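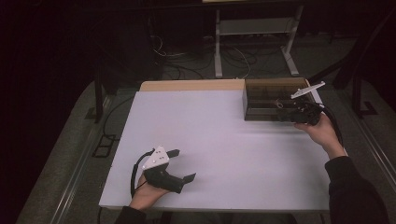
*Two-handed work with the hand grippers at the white board, compartment box at the back.*

# Questions about the Gape group

Gape is the student robotics group at Clarkolport. The questions on this page are the ones we get most from new members, parents and people thinking of entering the Rindano round. If yours isn't covered, ask at a session or leave a note in the question tray by the door.

Last changed Sat 17 July.

## Joining

### Who can join?

Any student at Clarkolport aged 14 or over. You don't have to be taking computing or engineering. Several members study languages or art, and one of the better task designs last year came from somebody doing geography.

### Do I need to know how to program?

No. There are three kinds of work in the group: demonstrating tasks with the hand grippers, preparing recordings, and training and testing on the arms. Only the last needs programming, and we teach it from the start in the second half of the year. Most people begin with demonstrating.

### When can I start?

New members start in September or January. We don't take people part way through a half-year, as the safety session and the first practice block run only at those times. If you have missed a start, you can come and watch.

### Is there a waiting list?

Usually, for the September start. January is quieter. We keep the list in the order that forms arrive and we don't move people up it.

### What does it cost?

Nothing for sessions. If you travel to the Rindano round you pay for your own food on the day. Travel is covered by the school.

## The work itself

### What do the grippers do?

You hold one in each hand and carry out a task with them instead of with your fingers. The recordings are used later to train the two arms to do the same task. The person holding the grippers never touches the objects directly.

### What tasks are you working on?

The current set is called Onton. It is a sorting and placing set: small parts have to be picked up, moved and put into the right compartment of a box. There are four tasks in it and they get harder in order.

1. One part into any compartment.
2. One part into a named compartment.
3. Several parts, each into its own compartment.
4. Parts moved from one compartment to another without knocking the partitions.

Task four is the one people find hardest. The compartments are narrow compared with the open fingers, so you have to come in from above and close down before you lift.

### How many demonstrations do you need?

We aim for 80 good ones for each of the first two tasks. For the third and fourth we don't have a fixed number and keep going until the test results stop improving. The whole set last year came to some 1,000 recordings, including the ones we threw out.

### Why do you throw recordings out?

These are the usual reasons:

- a part was dropped and picked up by hand
- the box moved during the task
- the demonstrator stopped half way to think
- somebody else reached over the table
- the start or the end was missed

A dropped part on its own is fine if it is picked up again with the gripper. We keep those and mark them.

### Do both hands have to be used?

You hold both grippers throughout, even when the task needs only one. Keep the other one still and clear of the box. Please don't put one down to scratch your nose and carry on. Stop, end the recording and begin again.

### I'm left-handed. Does that matter?

No. Say so on your form and we will note it with your recordings. For tasks one and two the box can be set up on either side. For three and four it stays at the back right corner, and left-handed members have managed it without much trouble after a session or two.

### How fast should I go?

Slower than feels natural. New demonstrators nearly always rush the approach and then fumble the grip. Move at one steady speed, close the fingers fully, lift straight up, and only then travel across.

### What should I wear?

Long sleeves are fine as long as they are close-fitting at the wrist. Loose cuffs catch on the cables. Take off bracelets and large watches. Closed shoes are required, and you will be sent home to change if you come in sandals.

### Do the cables get in the way?

A bit, at first. Let each one hang down on its own side and don't cross your arms over the board. If a cable pulls, stop and free it before you go on. Don't tug. We have replaced more connectors than anything else in the kit, and the replacements take a long time to arrive.

### Can I design my own task?

Yes, after your first half-year. Write it on one side of paper: what is on the board at the start, what should be in the box at the end, and how a judge would know that it had been done. Bring the parts with you. We try out new tasks in the last session before each break.

## Sessions

### How long is a session?

Two hours. The first ten minutes are for setting up and the last fifteen for clearing away. In between you work in pairs, one demonstrating and one keeping the log. Swap every twenty minutes. Tired arms make poor recordings.

### What does the person keeping the log do?

They call start and stop, write down the task number and result, and reset the parts. The log is a paper sheet. We tried keeping it on a laptop and went back, as people forgot to save it.

A log line looks like this:

> Task 3, recording 148, kept. Second part touched partition, no drop.

Use "kept", "marked" or "out". Please don't make up your own words for it. Somebody else has to sort these sheets later.

### Can I come for only part of a session?

You can leave early if you tell your partner before you start. Arriving late is more of a problem, because pairs are made at the beginning. If you turn up after that you will probably be filing log sheets.

### Can parents or friends watch?

Parents can come to the open session at the end of each half-year. Friends may come once, with a form signed beforehand. Visitors stay behind the yellow line and don't handle the grippers.

### Is anything switched on that could hurt me?

The hand grippers open and close only by your own hand, and the worst they can do is pinch. The arms are different. They are run only when a member of staff is in the room, and everyone stays back from them while they are moving. All this is covered in the safety session, and you can't do any practical work until you have been to it.

## The Rindano round

### What is it?

A one-day meeting for school and college groups. Each group brings arms trained on its own recordings and runs them on a shared set of tasks. The parts and the box are supplied on the day, and they are never quite the same as the ones you practised with.

### How is it scored?

Out of 100 for each task. Finishing it gives 80 points. The rest is for doing it without touching the partitions and for staying within the time. A run in which a person touches anything scores nothing.

### Does everyone in the group go?

No. We take six. Places go first to those who have demonstrated, kept logs and helped with testing. We don't choose only from the people with the best results.

### How did you do last time?

We finished in the lower half. Tasks one and two went well. On task three the arms went to the right place and closed too early, three times in a row. This year's recordings have a longer pause above the part before closing, which seems to help on our own board. We haven't yet tried it on anyone else's.

### Can we use recordings from another group?

Not for the round. Outside it we are happy to swap, and have done so twice. The other group needs to use the same gripper fittings or the recordings won't be much use to either side.

## Recordings and privacy

### Will I be in the recordings?

Your hands and sleeves may be. We ask for no names on clothing or wrists. Voices are not kept.

### Who can use them?

The group, and any group we have agreed a swap with. They aren't posted publicly. If you leave and want yours removed, ask within the same school year. After that they have been mixed in with the rest and we can't separate them.

### Can I use them for coursework?

Yes, with a line saying that they came from the Gape group. Tell us which tasks you need and bring your own drive. Copying takes a while, so don't ask on the day the work is due.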